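From: Apostolos Mavromatis
To: Collell Building residents list
Date: 20 Oct 2023
Subject: Re: [collell-residents] Laundry room hours, again

Haris Rajput wrote:
> I see the new sheet on the laundry room door says last load in at 8 pm.
> It used to say 10. I work until 7 and live on the fourth floor, so by
> the time I have eaten anything I have missed it. Was there a vote? If
> there was a vote I would like to know when, so I can regret not going.
>
> Also dryer 4 took my card and gave me 50 minutes of cold air. I have
> written to Ploko twice. They sent me a survey.
>
> Haris

Haris, all,

There was a vote, in the sense that the item was on the August agenda between the bike hooks and the mailbox keys, and five of us were still awake. I voted no. The minutes have me down as "present."

The story, for those who joined the list after the summer: the apartment that shares a wall with the machines complained about the spin cycle. Fair enough. I have heard it through two floors and it sounds like somebody dragging a piano down a fire escape. The management company then had two choices, which were to put rubber feet under the washers or to print a sheet of paper. You have seen the sheet of paper.

I did call Malik, who put the washers in, and asked what the feet would cost. They quoted $592 for the whole row, labor included. I forwarded that to the office the same afternoon and got back a very friendly note saying it would be looked at in the next budget. The next budget is in the spring. By my math, that is a lot of evenings of people on this list washing socks in the sink so that we can all save the price of a cheap sofa.

On the card system, do not write to Ploko. They only make the reader. The money goes through Fudiso, whose number is on the small sticker on the side of the box, the one you need to kneel to read. Have the dryer number and the time of day ready. They refunded me in a week, minus a handling fee, which I am told I agreed to.

While I have your attention, a word about baskets. The rule on leaving things in a finished machine is still ten minutes' grace, then the next person may move your clothes to the folding table. Move them, please. Do not pile them on top of the dryer, where they slide down the back and become the building's property forever. And if you are the one who comes down late, no angry notes. I have a folder of the angry notes and the spelling gets worse every year.

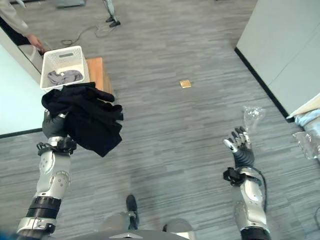 Haris wrote back to me off list last night to say that he would pay his share of the rubber feet tomorrow if it got him his two hours back, and that he suspects most of the fourth floor would too. He also wanted to know whether 8 pm means the load goes in at 8 or comes out at 8, because the sheet can be read both ways and he has already been told off under each reading.

In at 8. I asked. The office took four days to answer, and the answer was "in, ideally."

As for paying for the feet ourselves, I am for it. The office says residents may not alter the machines, but when I asked if residents could pay Malik to alter them, I was told that would be "a different conversation." I would like to have that conversation. If you would chip in, reply to me and not to the whole list. The last time we did this on the whole list I received 60 messages, most of them asking to be taken off the list.

Two smaller things. The left-hand sink drains again. The change machine does not, and should be thought of as a donation box.

I am going to ask for a trial: feet in, hours back to 10, and if the wall apartment is still unhappy after a month we go back to the sheet of paper. I have spoken to them and they were perfectly nice about it. They would also like to do laundry after dinner.

Apostolos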